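Visit Report: Clirkach Garment Care Center
Prepared by Vasanthi Howlader for the Jinitz Textile Services Association
3/2/24

Members of the Association visited the Clirkach center at the invitation of its management. The center receives garments from hotels and uniform suppliers, inspects them, and prepares them for return. The tour covered the sorting hall, the pressing area, and the folding room.

Sorting and Pressing

Garments are sorted by type and then by fabric weight. The hall has 220 numbered bins, and each one carries a card naming the client. Pressing is done in the adjoining area, which was quiet at the time of our visit.
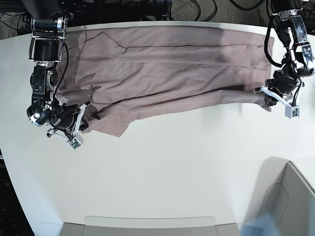 Trousers are the most demanding item handled in the folding room, according to our hosts. Shirts have a collar to work from, while trousers must be squared by the waist and the seams. A mauve-taupe pair on the large white table showed the difficulty well: the two legs ran parallel, but the waist was bunched and folded over on itself, with shallow wrinkles and diagonal folds along the fabric. The center's written standard calls for the waist to be opened flat before any fold is made. Finished pairs are stacked in groups of five.

Members asked about soft fabrics, which can keep the mark of a careless hold. The Saha handling guide, used here for new staff, advises taking up as little cloth as possible and smoothing the area afterward. A pinched fold rises to a point, and the guide asks that this be eased down by hand before stacking.
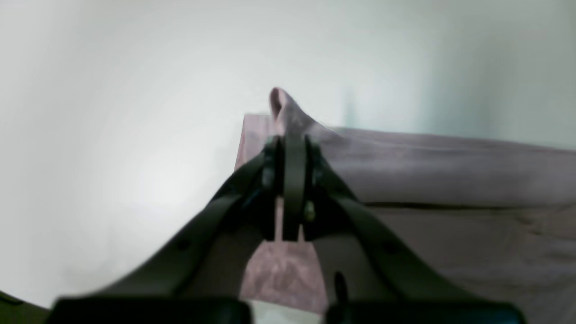 Storage and Dispatch

The dispatch room holds 400 folded garments on open shelves. Orders for the Dindach hotels are kept on a separate rack near the loading door. The Association thanks the center for its hospitality. The next member visit is planned for September.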